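Speaker notes: Moisture in the bedroom – where it comes from and where it goes

Slot is 2 pm, second talk after lunch. Handout goes out at the end, otherwise people read ahead.

Opening. Say who I am and that the Dumley survey was carried out with Floarea Dinu, who did the sensor work. Questions at the end except on units, which people may ask at any point.

Start with relative humidity, as most of the room will have met it only as a number on a cheap display. Relative humidity is the water vapour present divided by the most the air can hold at that temperature. Warm the same air and the figure drops with no water removed. Cool it and the figure climbs until something gets wet. Pause here. If this does not land, the rest of the talk is lost.

Then dew point. Take air at 20 degrees and 50 per cent. The dew point is a little over 9 degrees. Any surface colder than that will collect water. In an older house in February the inside face of single glazing will be well below it, and so may the corner behind a wardrobe.

Sources. A sleeping adult gives off water through breath and skin all night, mostly with the door shut and the heating off. Drying clothes on a rack is the larger load but is not done every day. Leave cooking and showers to Man-sik Sung, who has the next slot and will not thank me for using his slides.

Storage. This is the part the standard calculation handles badly. Plaster, carpet, curtains and bedding take up vapour when the air is damp and release it later. A mattress is slow in both directions. Covering it straight after getting up keeps the moisture in for longer; folding the bedding back and opening the window gives the surface a chance to dry while the room is unoccupied.

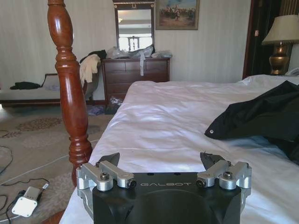

Page last modified: February, revision 2

Next slide, ventilation. Two routes – trickle vents and purge. Trickle vents work continuously and are often found taped over. Purge means a window opened wide for a short time. In cold weather outdoor air carries little water even when it is raining, and this always draws a question. Work it through on the board: saturated air at 5 degrees, brought indoors and warmed to 20, ends up below 40 per cent.

The survey. The Vollix loggers were placed at head height on an inside wall, out of direct sun and away from the radiator. We kept 422 nights of readings after removing those with gaps. Show the Cozma Terrace trace first, as the morning drop is easy to see. Then the trace from the Bekunent flats, where the drop is missing and the curve steps up night by night. Point out that the flats were warmer on average. Warmer air hid the problem on the relative humidity chart; it only shows when the same data are plotted as vapour pressure.

Do not claim that the survey proves anything about mould. We did not measure surface temperatures in every room, and mould depends on the surface. Floarea has corner readings for part of the set and these are in the handout, second table.

If short of time, drop the slide on dehumidifiers. If not, cover the difference between compressor and desiccant types, and the fall in output of the compressor type in cold rooms. Rated extraction is usually quoted for warm, damp air and should not be used for sizing in an unheated bedroom.

Likely questions: whether to leave the bedroom door open at night (it spreads the load, total unchanged), whether anti-mould paint helps (on the surface only), and loft insulation. For the last, refer to the notes on cold bridges at the eaves. Sensor accuracy may also come up – the calibration sheet is in the blue folder.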